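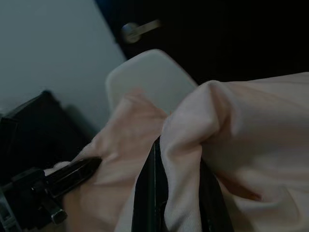
Squeaks, sticks and rattles: a weekend with the doors

I put off fixing the doors in our place for so long that I could tell who was up at night by the sound. Bathroom was a groan, back bedroom was a kind of click and scrape, and the hall closet just screamed. I finally gave up a Saturday to the whole lot of them, and I wish I'd done it years ago!

The squeaky hinges first, as they're the easy win. Don't just spray something at the hinge and walk off (I did that for years, and all I got was gray drips down the paint). Tap the pin up with a nail and a hammer, one hinge at a time so the door stays hung, and pull it out. Wipe off the black gunk with a rag, rub the pin with steel wool if it's rusty, then coat it with plain petroleum jelly and drop it back in. Swing the door a few times and wipe up whatever squeezes out. The closet has been silent since April.

Loose lever handles are next on my list of pet peeves. If yours droops or wiggles, look for a tiny set screw on the underside of the lever, or sometimes on the edge of the round plate. It usually takes a small hex key, and I keep mine taped inside the fuse box door because otherwise I will never see it again. Snug it up but don't lean on it, those little screws strip if you look at them wrong. If the lever still sags after that, the spring inside is probably tired, and you're better off buying a new handle. I paid $17 for mine at Sernusley, the hardware place by the bus depot, and it came with all its screws, which felt like a small miracle.

Now, sticking doors. Before you get out the plane, check the top hinge! Mine had one screw that just spun and spun. I packed the hole with wooden toothpicks dipped in wood glue, snapped them off flush, let it dry overnight and put the screw back in. The door lifted just enough to clear the frame. If yours still rubs, color the edge with chalk, close the door, open it again and see where the chalk has come off. Sand only there, and seal the bare wood afterward or it'll drink up the damp and swell right back.

Dark painted doors deserve a word of their own, because they show every fingerprint. I use a drop of dish soap in a bowl of warm water and a well-wrung cloth, then dry it straight away with an old T-shirt. Skip the scrubby side of the sponge. It leaves shiny patches that you'll see every single time the light's on (ask me about the pantry).

And rattling! If a door shakes whenever someone opens a window, it isn't being held tight against the stop. A couple of stick-on felt dots on the stop will quiet it down. A sheet of 20 cost me less than a coffee, and I've used the spares on cabinet doors and picture frames, plus the toilet lid.

I still haven't done the garage door. It needs a new bottom seal, and the one I bought turned out to be 4 inches too short, so that's a job for when I've been back to the store.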